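Alterations and Mending Assistant (part time) — Prullgate Road, Trostley

Home > Work with us > Current vacancies

Kontogiannis Alterations is looking for a friendly, patient person to join us at the shop on Prullgate Road. We take up hems, let out waists, replace zips, patch elbows, rescue curtains and once in a while sew the ear back on a very well loved rabbit. If you like clothes, like people, and don't mind finding bits of thread on your jumper when you get home, please do read on.

A little about us

We are a family business and have been in Trostley long enough to be altering wedding dresses for the daughters of women whose wedding dresses we altered. The shop is on the ground floor, with the counter and the fitting room at the front and the workroom behind. There are two big windows at the back which give us lovely light until well into the afternoon, and a radio that stays on all day (we take turns choosing the station, and yes, new people get a turn too).

Most of what comes through the door is everyday mending. Jeans are by far our busiest line, then school trousers, then coats once the weather turns. We also do the repairs for Arell, the charity shop two doors down, who pass us good quality clothes that only need a button or a seam before they can go out on the rail. Last year we mended 2,246 items in all, of which 1,497 were trousers and jeans of one sort or another, so you can see why we would like another pair of hands.

What you would be doing

You would spend the first part of most shifts at the counter. Customers bring things in, tell us what is wrong (sometimes at length, and often with the whole history of the garment, which is one of the nicest parts of the job) and we write a ticket. You would pin hems in the fitting room, explain prices, agree a collection date and make sure that the ticket is properly fastened to the right item before it goes through to the back.

The rest of the time you would be in the workroom. To begin with you would be unpicking, pressing, sewing on buttons and doing plain hems on the machine. As you grow more confident we would teach you zips, waistbands, linings and darning by hand. Denim has a few tricks of its own, particularly when a customer wants the original hem kept, and we will show you those early on as you will be needing them nearly every day.

There is also some sweeping up, some tea making and a certain amount of answering the telephone. We all do our share of these, including the owners.

Who we are hoping to hear from

You don't need a certificate. We would like you to be able to thread a sewing machine and sew a straight seam on it, and to be comfortable with a needle in your hand. If you learned at school, from a relative, from making costumes for the local panto or from videos at the kitchen table, that is all perfectly good experience and we would love to hear about it.

More than that, we would like someone who is kind to customers. People can be shy about being measured, or a bit embarrassed about the state of a favourite coat, and a gentle word goes a long way. Neat handwriting would be a help, as our tickets are still written by hand. So would being able to stand for a couple of hours at a stretch, although there is a stool behind the counter and you are very welcome to use it.

It would be useful, though it isn't essential, if you have used an overlocker, if you have worked in a shop before, or if you speak a second language. We have quite a few customers who would be glad to chat in something other than English.

Hours and pay

The post is part time and permanent, with four shifts a week. The early shift starts at 9 am and the late one finishes at 5.30 pm, and we plan the rota a month ahead so that you can arrange the rest of your life around it. We can be flexible about school runs and appointments as long as we know in good time. Pay is by the hour and we will tell you the rate when you telephone or write to us; it goes up once you have finished your training with us. You would have paid holiday, a staff discount on alterations, and the use of the machines after closing for your own sewing — several of us have made our curtains that way.

The shop is on the 49 bus route and the stop is almost outside the door. There is a rail round the back for bicycles. We are sorry to say that there is no parking of our own, but the car park behind the library is a short walk away.

There is one step up into the shop and the workroom is level with it. We keep a ramp for the step and can adjust the height of the cutting table. If there is anything else that would make the job or the interview easier for you, please let us know and we will do our very best.

How to apply

Please write us a letter or an email telling us a bit about yourself, what you have sewn or mended, and which days you could work. A page is plenty. We don't need a CV, though you may send one if you already have it to hand. You can also drop your letter in at the counter, and if it's quiet we will happily show you round.

We will be meeting people during March. The meeting lasts 40 minutes, with a chat over a cup of tea first and then a small practical task, which is to pin and sew a hem on a piece of spare cloth. It isn't meant to catch anyone out, and you may bring your own scissors and thimble if you are fond of them. Please also bring along one thing that you have made or repaired, however small. A sock would do very nicely.

We reply to everyone who writes to us, including those we can't offer the job to, and we keep letters (with your permission) in case another place comes up later in the year.

Kontogiannis Alterations, Prullgate Road, Trostley
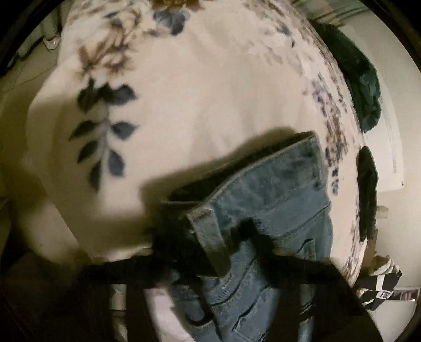
Light blue jeans on a floral comforter. Denim is our busiest line.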